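Zivico Housing Association opens clothing and bedding exchange for new tenants

Zivico Housing Association has confirmed that its clothing and bedding exchange will open to all tenants in November, following a trial at the Castaño Court estate earlier this year. The service will allow households to hand in items they no longer need and to collect others without charge.

The trial was open to the 70 households at Castaño Court, of which 52 made use of it at least once. Children's clothing was the most frequently requested category, followed by single bedding and winter coats. The Association's board approved the wider scheme at its last meeting and has set aside a ground-floor room at the Orkora Road office for the purpose.

Gladys Arango, Head of Tenant Services, said that the decision reflected the results of a survey carried out among people moving into their first tenancy with the Association.

"Many of our new tenants arrive with very little, and the first weeks in a home are expensive," she said. "The exchange will not meet every need, but it will be close at hand and simple to use. Tenants will not be asked to show proof of income."

The exchange will be open from 10am to 2pm on the first and third Saturdays of the month. Tenants may collect up to six items on each visit – a pair of shoes or a set of sheets counts as one item. Those who cannot travel to Orkora Road may ask their housing officer to arrange a delivery, which will normally be made within 14 days.

Items for donation may be left at the Orkora Road reception during office hours. They should be washed, dried and placed in a closed bag. The Association is unable to accept pillows, electric blankets or car seats. 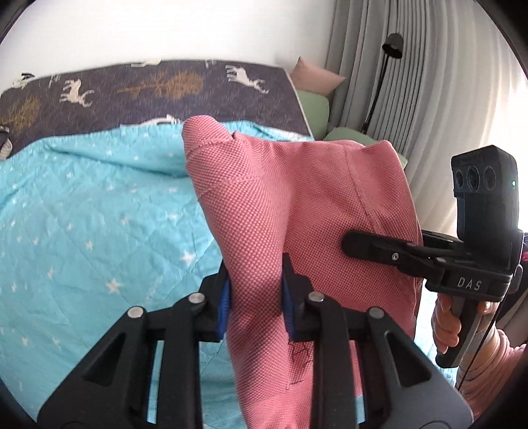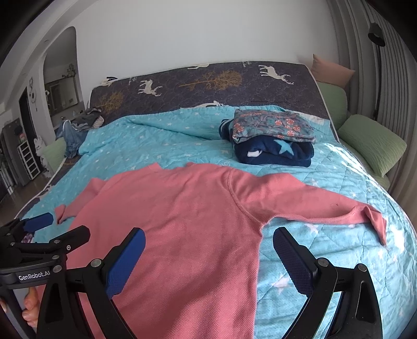

Donations will be sorted by the Tenant Services team before they are placed on the rails, and anything unsuitable for wear will be passed to the textile recycling firm Peson under an existing agreement. Each piece is to be checked at the seams, neckline and cuffs. Long-sleeved knitwear, such as the pink top laid out on the turquoise quilt, is particularly welcome ahead of the winter, as are quilts and blankets for single beds. Donors are asked to label bedding with its size where this is known.

Edith Cusi, who managed the trial, will oversee the service for its first year and will report to the board on its use. Enquiries, including requests for delivery, should be made to the Tenant Services desk at Orkora Road.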